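Search this site
Type and press Enter
Search

News | Cameras and lenses

August, by the news desk

Grirnance on the Lata: a fixed-lens compact with a leaf shutter and no video

Grirnance has spent most of its life making other firms' lens barrels. The Lata is the first complete camera to carry its own name, and the company's lead engineer, who asked to be identified by job title only, agreed to go through the specification in the firm's meeting room ahead of the first deliveries. The conversation began at nine in the morning and ran until lunch. It covered the lens, the shutter, the battery and the firmware, in that order, and very little else.

The first question concerned the focal length. The Lata has a single fixed lens, and the early rumours had it as a zoom.

"There was a zoom on paper," the engineer said. "It was dropped before any metal was cut. A zoom of the quality we wanted would have made the body 17 millimetres deeper, and at that depth it no longer goes in a coat pocket. The whole drawing was done from the pocket outwards."

The lens is a moderate wide angle with its rear element close to the sensor. Distances that short usually cause trouble in the corners, where light strikes the sensor at a steep angle and colour shifts towards magenta. Grirnance's answer was to have the microlenses over the sensor offset progressively towards the edge, a job given to Boonyarit, the small supplier that also handles the cover glass. The engineer described the result as adequate wide open and good from two stops down.

"We don't correct it all in glass. A part of it is done in the raw file, and the correction is written into the metadata so that anyone can switch it off. Some people will switch it off and send us letters."

The shutter is a leaf type, built into the lens. It syncs with flash at every speed it offers, and it makes very little noise. Its drawback is the usual one: at the widest aperture the blades take longer to clear the opening, and the top speed falls accordingly. On the Lata the limit is signalled by the speed figure turning amber in the finder. There is no electronic shutter to take over above that point.

Asked why one was left out, the engineer said the sensor's readout is too slow for it. "You would get a bent lamp post. We could have put it in the menu with a warning. I have used cameras with a menu full of warnings and I did not want to make one."

The same readout speed accounts for the missing video mode. It was considered for 3 weeks, according to the engineer, and would have required a heat spreader behind the sensor, a microphone port in the top plate and a larger battery. The top plate is milled from a single piece and each additional hole adds a sealing problem.

On sealing, the claims are modest. The body has gaskets at the battery door, the card door and both dials. The lens barrel is sealed at the focus ring but the front group moves slightly as it focuses, and Grirnance recommends a filter in rain. No rating is quoted. "A rating means a test house, a procedure and a fee for every revision," the engineer said. "We pour water on them ourselves. I would call it good for drizzle."

Focusing is by a mechanical ring with hard stops and an engraved distance scale, or by a small motor that drives the same helicoid. Moving between the two is done by pulling the ring back towards the body – there is a click, and the scale appears. The motor is the slowest part of the camera. Going from the near limit to infinity takes longer than it does on most current compacts, and the engineer made no attempt to argue otherwise.

"The ring has real weight to turn. A motor that throws it quickly is a bigger motor, and you hear it. If you are photographing somebody running, this is the wrong camera. Set it to three metres, stop it down and use the scale."

Batteries are where the Lata differs from its competitors most plainly. The cell is a standard size sold by several makers, and the camera will accept any of them. It is charged in the body or in an external cradle, supplied in the box. Grirnance quotes 200 frames to a charge with the rear screen on, measured at room temperature. The engineer said the figure rises noticeably when only the finder is used, but declined to give a second number. "Somebody would print the second one and leave out the first."

The firmware, named Ilenow inside the company and on the start-up screen, was written from nothing. It has 2 menu pages. One deals with the picture: file type, ISO limits, metering pattern and colour. The other deals with the machine: date, sleep time, card formatting and the behaviour of the rear dial. There is no page of custom functions, and no phone application. Files come off by cable or by card.

There was some discussion of whether this would put buyers off. The engineer's position was that an application has to be rewritten each time a telephone maker changes its rules, and that the firm has not got the staff for it. The cable connection presents the camera as an ordinary drive. Anything that can read a drive can read the Lata, and should still be able to do so when the battery has been replaced several times over.

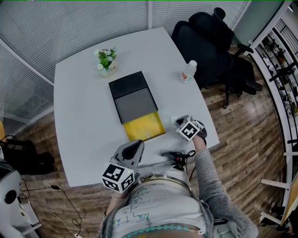
Close-up performance was the one area in which the answers became guarded. The Lata focuses to a shorter distance than its class normally allows, but the engineer would only say that field curvature is present and that flat copy should be shot at a middle aperture. The difficulty shows up in ordinary tabletop work. Take a white table viewed from above, with a black tray in the middle, a shiny yellow sheet running out from under it and a clear plastic bottle over towards the right-hand edge. The metering sees mostly white and wants to darken the lot, which leaves the tray as a solid shape with its two round recesses barely separated. Open up by a stop and the tray comes back, but the yellow starts to lose detail wherever it catches the light. The engineer's advice for such subjects is to meter from the highlight, accept a dark file and lift the shadows afterwards, as the sensor has more room at the bottom than at the top.

Colour was the next subject. There are no film simulations. The camera offers a standard rendering, a flatter one and a monochrome, and all three are applied only to the JPEG. The standard rendering keeps skin slightly cooler than is fashionable. "We were told it looked unfriendly," said the engineer. "We warmed it a little. It is still cooler than the others and I think it prints better."

The finder is electronic, set at the left-hand corner of the body, with a dioptre wheel that locks. The refresh rate drops in poor light to keep noise down, and the reduction can be seen when panning indoors. An optical finder was built for one of the prototypes and rejected on the grounds that the lens barrel filled the lower right corner of it at close distances.

Servicing will be done at the Grirnance works. The shutter unit can be exchanged without disturbing the optical alignment, the rear screen is held by screws under the leatherette, and the company intends to keep the gaskets in stock as a separate line. An independent repairer will be able to buy the same parts at the same price, together with the alignment chart. The software needed to recentre the lens group will not be sold, though the engineer said this was under review.

On the subject of a second model, the engineer would confirm only that the body casting has room for a longer lens and that drawings exist. A longer lens would need its own microlens pattern, and so another order with Boonyarit, and the minimum quantity for such an order is large for a firm of this size. It depends on how the first batch sells.

Production is limited by the milling of the top plate, which is done on a single machine also used for contract work. The contract work has priority until the end of the autumn. Deliveries to dealers will be in small lots, black bodies first, with the silver finish to follow once the anodising has been made consistent from one lot to the next.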